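Setting up the wrist view in the Trondby kitchen simulation

This page covers the wrist camera for the home arm build, simulation side only. It assumes the arm model already loads in Fliltow and that the joints move when you drag the sliders. Wiring the real camera is on a separate page.

Step 1. Attach the camera

Open the arm file and add a camera under the gripper body, not under either finger. A camera parented to a finger shifts every time the gripper opens. Set the vertical field of view to 80 degrees. The Nodar default is 90, and at that setting the gripper body takes up too much of the view to be useful.

Pitch the camera forward until both finger pads show along the bottom. Save, reload, and check with an object between the pads.
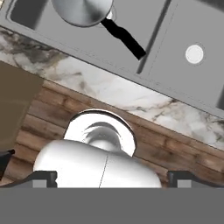
Wrist view with the white mug between the finger pads.

If one pad is missing, the camera is off the centerline. Correct the lateral offset in the arm file – do not fix it by rolling the camera. A tilted counter is fine, as it only means the wrist is turned relative to it.

Step 2. Set the clipping distance

Set near clip to 2 cm. Larger values start cutting holes in the pads, and the depth channel returns garbage along the cut. The far clip matters less. Leave it where Fliltow puts it.

Step 3. Square up to the counter

Rotate the last wrist joint until the front edge of the counter is close to level. Then open the gripper and save the pose as "home". Every run starts from this pose, so take the time to get it right.
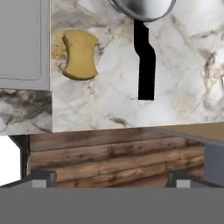
Target selection reads the color channel first and the depth channel second. For a first test, pick an object that stands apart from its background in both. The yellow sponge on the left of the marble is a reasonable choice: the color is flat and it has a clear patch of pale stone between it and the black handle. Metal is a poor first target. Reflections change with the camera position, and the mask breaks up as the arm moves.

Step 4. Log and replay

Run the Rivadeneyra logger for 1,000 steps from the home pose, then replay the file with the arm frozen. The mask should stay on the target throughout. Signe Skov's replay script, added in May, prints the step number wherever the mask drops out. Start with those steps when adjusting the color threshold.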